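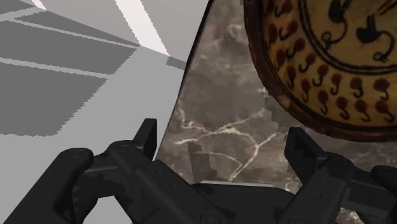

家用机器人现在能独立收拾一张餐桌吗？

目前只能完成其中的一部分。在物品种类有限、摆放不过于密集的条件下，现有系统可以取走多数单件餐具；遇到叠放、贴边或盛有残余食物的餐具时，仍需要人员介入。

首页　本刊栏目　当期目录　过刊浏览　投稿须知　联系编辑部

栏目：机器人与自动化 ＞ 操作与抓取 ＞ 家庭及车间作业

4　家务与车间作业的实验评估

4.1　评估范围

本节报告所述系统在家务和车间两类作业中的实验结果。前一节给出的策略网络在训练阶段未区分作业场所，因此本节的首要问题是，同一套策略在厨房台面与装配工位之间迁移时，性能下降发生在哪些环节。评估共设4项任务：从台面上取走餐盘并放入沥水架；将毛巾对折后放入抽屉；从料箱中取出垫圈并套入定位销；将手工工具归位至挂板。前两项属于家务作业，后两项属于车间作业。

任务的选取参照了两个条件。其一，任务应当由一名未经专门训练的成年人在较短时间内完成，不依赖力量或特殊技能。其二，任务的完成与否应当能够由旁观者直接判定，无须借助测量仪器。毛巾任务在第二个条件上存在争议，折叠是否整齐带有主观成分。本文对此采用较宽松的标准，即毛巾四角均位于抽屉内、抽屉能够完全关闭，即视为完成。

需要说明的是，本文所称“作业完成”仅指单次任务的终态符合要求。一个家庭或一个车间对机器的期望往往包括连续工作、自行判断先后次序以及在出错后恢复原状。上述能力在第4.6节中单独讨论，不计入主要指标。

4.2　仿真环境

仿真实验在Skotora平台上进行。该平台由课题组在既有刚体动力学求解器的基础上开发，渲染与物理计算分属不同进程，二者之间以固定步长同步。平台中的厨房场景按照Pesoldale测试公寓的布局建立，台面、地面与橱柜的相对位置与实际房间一致，材质和餐具外观则在每一回合开始时随机抽取。

图3　仿真厨房场景中的餐盘取放任务。黑色夹爪自下方伸入视野，两指张开，位于带有浅色纹理的大理石台面之上；右上方为带有彩绘纹样的圆盘，左侧为台面以外的浅灰色地面。图像由渲染器生成。

餐盘任务的外观随机化对视觉模块提出了较高要求。以图3为例，盘沿呈深红褐色，盘面为芥末黄至棕褐色，边饰由成排的暗红色圆点与黑色钩状笔画构成；台面底色同样偏灰褐，其间分布着乳白色脉纹。对人而言，盘沿与石面的界线一望可知。对以局部梯度为主要特征的检测网络而言，边饰内侧的双线、盘沿和石材脉纹都可能成为轮廓的候选。在消融实验中，去除纹样随机化之后训练的检测网络，在遇到此类餐盘时倾向于将内圈弧线误认为盘沿，抓取点因而落入盘面内部。

阴影是另一项干扰来源。图3中盘子左下侧和夹爪掌部上方均有深色阴影，边缘呈锯齿状或块状。这类边缘在渲染图像中并不罕见，与阴影贴图的分辨率有关。课题组曾考虑提高贴图分辨率以获得更平滑的阴影，但这样会显著增加单回合的渲染开销，最终保留了原有设置，并在训练数据中加入了若干种不同柔和程度的阴影。Correa在内部评审中主张，粗糙的阴影对训练有益，可以迫使网络减少对阴影轮廓的依赖。现有数据尚不足以支持或否定这一主张，本文将其列为待检验的假设。

地面区域的处理较为简单。台面边界以外的部分在抓取规划中一律标记为不可放置区域，夹爪可以从其上方经过，但不得在其上方松开。该约束以硬约束形式写入规划器，不参与学习。在早期版本中，这一约束曾以惩罚项形式出现，策略偶尔会以承受惩罚为代价选取较短的路径，使餐盘在台面边缘以外被释放。改为硬约束之后，此类情形不再出现，规划失败的回合有所增加。

4.3　实物平台

实物实验使用一台七自由度协作机械臂，末端安装Skevon平行连杆夹爪。夹爪的两指由对称连杆驱动，指面为可更换的平垫。家务任务使用较软的指垫，车间任务使用较硬的指垫，更换由操作人员完成，系统不具备自行更换的能力。所有实物任务均使用同一组腕部相机和同一套标定参数，标定在每个实验日开始前重复一次。

家务任务在Pesoldale测试公寓的厨房内进行。公寓的灯具、窗帘和台面均按普通住宅配置，实验期间不对自然光作特别遮挡。部分回合安排在傍晚，窗外光线与室内灯光的色温差异较大，这一条件在仿真中仅以随机白平衡近似。车间任务在Qureshi装配车间的一个独立工位上进行，工位照明稳定，台面为哑光金属板，料箱和挂板均固定。

两处场地在背景噪声、振动和人员走动方面差别明显。车间工位附近有冲压设备间歇运行，台面存在可觉察的振动。课题组原先预计振动会影响垫圈套装任务，因此在工位下方加装了减振垫。加装前后的对照实验未显示出明显差异，减振垫在后续实验中予以保留，仅出于条件一致的考虑。

4.4　实验程序

每项任务在仿真和实物两种环境中各进行100个回合。每一回合开始前，由操作人员按照预先生成的摆放表布置物品。摆放表规定了物品的类别、中心位置和朝向，允许操作人员在手工摆放时存在少量偏差。回合开始后，操作人员退至安全线以外，除触发急停之外不得干预。

回合的终止条件有三种：系统报告完成；系统报告无法继续；超过规定时限。系统报告完成但终态不符合要求的，记为误报，计入失败。误报在家务任务中比在车间任务中更为常见，其中多数发生在毛巾任务上。系统将毛巾放入抽屉后未能察觉一角露在外面，随后报告完成，抽屉则未能完全关闭。

评分由两名未参与系统开发的评分员依据录像独立作出，意见不一致时由Nurmi复核。录像的视角固定于场地一侧，与腕部相机无关。评分员在评分时不知道该回合采用的是完整策略还是消融版本。

摔落和碰撞另行记录。餐盘任务使用的实物餐盘为市售陶瓷盘，实验前在沥水架和台面边缘铺设了薄泡沫垫。泡沫垫改变了放置时的接触条件，可能使成功率略有提高，此项影响未予修正。

4.5　主要结果

餐盘任务在仿真中完成90个回合，在实物环境中完成70个回合。两者之间的差距主要来自放置阶段。实物失败回合中，夹爪多数已经正确夹住盘沿并将餐盘抬离台面，问题出在插入沥水架格位的过程。盘底与格条接触之后，系统对接触力的解释不够稳定，时而将轻微卡滞判断为到位并提前松开，时而反复退出再插入，直至超时。

抓取阶段的失败集中在贴近台面边缘的摆放位置。盘沿离台面边缘较近时，一侧指垫需要伸到台面以外，规划器给出的可行路径很少，部分回合在规划阶段即告终止。盘子背靠墙面时亦有类似情况。人在面对这种摆放时，通常会先用手指将盘子拨到容易拿取的位置，然后再拿。现有策略的动作集合中没有拨动这一动作，后续版本拟将其作为独立的预备动作加入。

毛巾任务的结果低于餐盘任务，且仿真与实物之间的差距最大。布料仿真采用质点弹簧模型，对折后的层间摩擦与实物有较大出入。在仿真中表现良好的“提起、平移、放下”序列，在实物中常使上层布料带动下层一并移动，折线随之偏斜。若在训练中引入实物数据，结果有所改善，但改善幅度依赖于毛巾的厚度和洗涤次数，不宜据此作一般性推断。

车间任务的总体表现优于家务任务。垫圈套装任务在料箱未见底时较为稳定，料箱接近见底时，剩余垫圈多贴附于箱壁，夹爪难以在不碰触箱壁的情况下夹取。工具归位任务的失败主要与带有长柄的工具有关，长柄在移动过程中会遮挡挂板上的标记，系统需要依靠移动前的记忆完成最后一段动作。当工具在指垫之间发生转动时，记忆中的相对位置不再有效。

对于车间任务的较好表现，本文不主张解释为车间作业本身更为容易。Qureshi工位的物品位置受夹具约束，照明固定，物品种类在整个实验期间保持不变，这些条件均由人事先安排。若将同样的约束施加于厨房，例如规定餐盘只能放在台面中部并统一款式，家务任务的成绩预计也会提高。课题组曾在12月进行过一组补充试验，在测试公寓中仅使用单一款式的素面餐盘，检测阶段的错误明显减少，放置阶段的错误则没有变化。该结果与前述分析一致。

4.6　连续作业与出错恢复

单回合指标未能反映连续作业的情形。为此，课题组在测试公寓中另行安排了若干次完整的餐后收拾过程，由系统自行决定取走物品的次序，仅在系统报告无法继续时由操作人员处理。收拾对象包括餐盘、碗、杯子和餐具，台面上允许有少量水渍，不允许有残余食物。

在上述过程中，系统的次序选择大体合理，先取位于外侧且周围空间较大的物品，再取内侧物品。较为突出的困难出现在物品相互接触之后。一只碗被移走时，与之相邻的勺子可能随之转动，系统此前建立的位置记录即告失效。当前版本在每次放置完成后重新扫描台面，可以应对大部分此类变化，代价是整个过程明显变慢。观察人员在记录中多次提到，等待扫描的时间超过了实际动作的时间。

出错恢复能力仍然薄弱。餐盘未能插入格位时，系统可以退回并重新尝试。餐盘倾倒在沥水架上时，系统缺少相应的动作，只能报告无法继续。毛巾掉落到地面时，系统能够检测到指间已无物体，却不会向下寻找。上述情形对人而言几乎不构成障碍，在机器作业中则足以使整个过程中断。

Nurmi对操作人员的处理记录作了归类。归类结果显示，人员介入所需的动作大多十分简短，例如扶正一只盘子、把勺子挪开一点、将毛巾的一角塞入抽屉。介入的负担主要在于人员必须留在附近并保持注意。对于一个希望在收拾餐桌时离开厨房的家庭而言，这样的系统所节省的劳动有限。对于一个本来就有人员值守的车间，同样频度的介入则较易接受，一名工人可以在照看自己工位的同时处理相邻工位的报告。

4.7　对适用范围的讨论

综合上述结果，现有系统在物品外观多样的条件下已经具备可用的识别与抓取能力，接触丰富的放置过程和柔性物体的操作仍是主要短板。就部署而言，课题组认为应当区分作业的局部替代与整体替代。前者是指由机器承担一项作业中的若干环节，人员负责其余部分；后者要求机器对作业的终态负责。本节所评估的系统适合前一种方式，在车间中尤其如此。

关于仿真的作用，本文持审慎态度。图3一类的渲染图像可以在短时间内提供大量外观各异的餐盘与台面组合，对训练检测网络确有帮助。仿真对放置阶段的帮助较小，其原因在于接触模型的误差不会随外观多样性的增加而减小。继续扩大纹样和石材的种类，预计只能在识别环节取得有限的收益。后续工作将把资源转向实物接触数据的采集，包括盘底与格条之间的法向力和切向力记录。

本节的评估存在以下局限。第一，实物家务任务仅在一处公寓中进行，台面高度和沥水架型号均未变化。第二，车间任务的对象为小型刚性零件，未涉及线缆、软管和涂有油脂的零件。第三，评分标准以终态为准，对动作过程中的多余接触未予扣分，个别回合虽然成功，餐盘与台面之间却有较明显的拖动。第四，操作人员的摆放偏差虽有记录，但未纳入统计模型。

此外，成本未列入评估指标。Skevon夹爪的指垫在陶瓷餐盘上磨损较快，整个家务实验期间多次更换，更换的时机由操作人员凭经验掌握。指垫磨损对抓取成功率的影响在数据中隐约可见，由于更换时机没有统一标准，尚无法将其与其他因素分离。Correa建议在下一阶段固定更换周期，并在每次更换前后各进行一组重复试验，该建议已列入实验计划。

第5节给出接触力采集装置的设计，并报告在同一沥水架上取得的初步测量结果。

相关文章

平行连杆夹爪在薄壁陶瓷件抓取中的力控方法
家庭场景中毛巾折叠任务的评分一致性研究
装配工位料箱见底情形下的取料策略
仿真纹理随机化对餐具检测的影响
协作机械臂出错恢复动作库的构建

上一篇　下一篇　返回目录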